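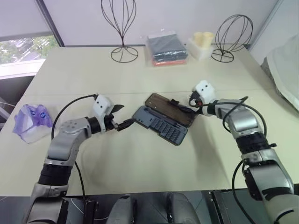
Two arms at an open bit case during a hand-guided session. The right gripper is at the lid.

Teaching by Hand Deserves the Same Standards as Any Other Teaching

By Halldóra Hafstein

When an institution decides to show a robot a task instead of writing out every motion in code, it takes on the duties of a teacher. I believe that our field has been slow to accept those duties. We speak at length about models and very little about the people whose movements the models learn from.

The work itself is modest. A person guides a pair of arms through an ordinary household job, such as opening and closing a tool case, and the motions are recorded. The person then does it again. At Vídalín, where I have supervised demonstration work since the program began, a full set for one task is 50 recordings, and our current collection holds 3084. Every one of them came from the hands of an operator, and every one carries that operator's habits.

Those habits matter. One of our operators, Sudheer Venkataraman, prefers to steady a lid with one gripper before he moves the other. Another goes straight for the tray and corrects the lid afterward. Both methods are sound. When the two sets were combined without any note of who had made them, the trained arms hesitated between one approach and the other, and the case was often pushed across the table. It took us most of May to trace the problem to its source. A single line in the session record would have told us on the first day.

I therefore propose that every demonstration set should be issued with a written account of how it was made. The account should state how many operators took part, what instructions they received, and whether they guided the arms directly or worked from a remote station. It should state which attempts were removed and on what grounds. This last item is the one most often missing. In many sets the fumbled attempts are deleted before anyone outside the room has seen them, and the remaining record suggests a degree of ease that the operators never enjoyed.

There is a fair objection to this position. My colleague Mogens Bisgaard has argued that 500 hurried demonstrations, gathered from many hands, will serve a robot better than 50 careful ones, and that paperwork discourages collection. On the matter of variety he is right. A case set down at an angle presents a different problem from one placed squarely before the arms, and an operator who always straightens the case first will teach the robot nothing about the angle. Variety should be sought. It should also be written down, so that those who use the recordings can tell a deliberate change from an accident.

I would go further on the subject of the operators themselves. Remote work with two arms is tiring, and the quality of the motion falls well before the operator asks to stop. Our rule is 10 recordings followed by a rest away from the station. The rule was unpopular with those who plan our schedules – it remains so – but the later recordings of a session are now as usable as the early ones. Operators should also be named in published work, if they wish to be. Their skill is the material on which the result depends, and present custom lists them nowhere.

None of these measures calls for new equipment. They call for a form, a clock and a decision by the laboratories concerned that demonstration is skilled work. Vídalín will attach the full account to its next release, including the attempts we would have preferred to leave out.

Comments (3)

Guðlaug Laxdal
I operated arms for two years before moving to planning, and I agree about the rest periods. My grip commands were noticeably rougher by the end of a long block. Does your limit apply to direct guiding as well, or only to remote sessions?

Mogens Bisgaard
A fair summary of my view, although I would say "quick" and leave out "hurried." My concern is with small groups who have one operator and no time for forms. Please publish yours so that others can copy it.

Halldóra Hafstein
To Guðlaug Laxdal: it applies to both. To Mogens: the form is a single page and will be included with the release.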